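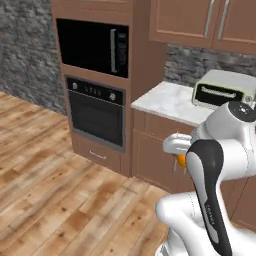

Figure 1. Kitchen layout used in the trials, gripper holding the orange object in front of the base cabinets.

Evaluation of the Flonard Kitchen Simulation Package for Coursework
Project report, November

1. Purpose

Our group reviewed the student edition of Flonard, a simulation package sold by Utex for teaching robot manipulation. The question was whether it could replace lab hours in the second-year course at Birkach. We tested installation, scene editing, arm control and logging. Image realism was not scored.

2. Setup

The package was installed on 2 lab workstations with the same graphics driver. The installer needs a license file for each machine, and the file is tied to the network card. Moving a license took a support request.

Each scene is a folder with a room file, an object list and a task script. We used the stock kitchen with stone walls, a plank floor and an appliance tower holding a microwave above an oven. Room geometry can't be edited in the student edition. Objects can be added, removed and moved.

3. Method

The test task was pick and place with one small round object. We ran 80 trials in 4 blocks of 20, changing the start position of the object between blocks. A trial passed if the object was lifted clear of the surface and held for 12 seconds of simulated time. The arm was driven with the supplied Cartesian controller at default gains.
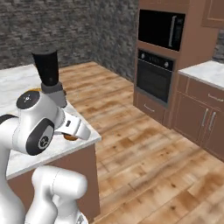
Can the trials be repeated exactly?
Repeat runs give the same result when the random seed and the physics step are both set in the task script. With only the seed set, contact forces differed between the two workstations.

4. Results

Grasps on the open part of the counter passed in every trial of the first two blocks. Failures came in the later blocks, with the object placed close to the counter edge. In these cases the planner returned a path and the fingers closed early, before the hand had reached its final height. Lowering the approach speed removed most of the early closures.

Logging was adequate. Joint positions and gripper width are written to a text file at every step. Contact forces are stored in a binary format, and the converter described in the Vigfúsdóttir add-on manual has to be installed separately.

5. Assessment

The package is suitable for the planning and control exercises. We do not recommend it for the contact mechanics exercise until the force logs can be exported directly. The fixed room geometry also limits its use for project work. A classroom license should be requested in place of single licenses, with the physics step written into the handout.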